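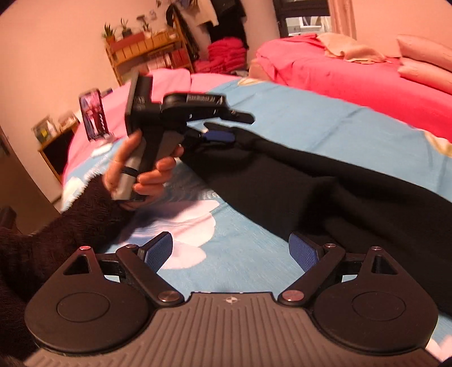

Emrys Morris told me to stop looking at thread count altogether, and now I don't know what to look at instead.

Are 800 thread count sheets worth it over 400?

prothero42
I'm replacing a queen set that finally ripped down by the foot end, and I've been going back and forth between two sets from Cudau. One is a 400 percale and the other is an 800 sateen that costs $53 more. I sleep hot, I hate that slippery hotel feel, and I wash my sheets every week. My old set was a hand-me-down with no tag left on it, so I have nothing to compare to. Is the bigger number going to get me anything? I'd also like to hear how people wash theirs, as I'm sure I helped kill the last ones.

Halfdan Sveinbjörnsson
Go with the percale! Plain weave, crisp, lets the air through. Sateen has more of the thread lying on top, so it feels silky and warmer, and from what you wrote you'd be kicking it off by 2 a.m. The high numbers are often thin threads twisted together and counted separately, so 800 on one label and 800 on another may be pretty different cloth. I've had a Putell 400 set through two apartments and it only gets softer (a bit wrinkly, I don't iron, life is short). Check the pocket depth too if you have a topper. I forgot to once and spent a whole winter tucking that one corner back in every night.

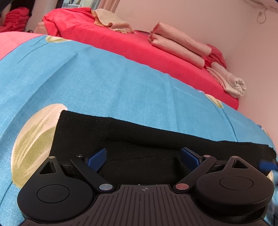
Should new sheets be washed before you sleep on them?
Wash them once in warm water with a little detergent and skip the softener, which leaves a coating on the cotton.

For the weekly wash I do warm, low heat in the dryer, and I pull them out slightly damp - they come out flatter that way. Towels go in a separate load. The loops and zippers and whatnot are rough on sheets. 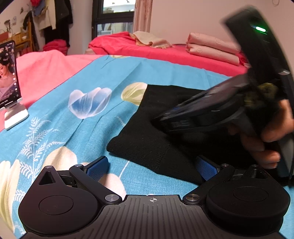 Blue grip pads and light fabric.

flodar
i have the 800s and like them fine but my bedroom is freezing. get whatever's on sale in april, that's when i got mine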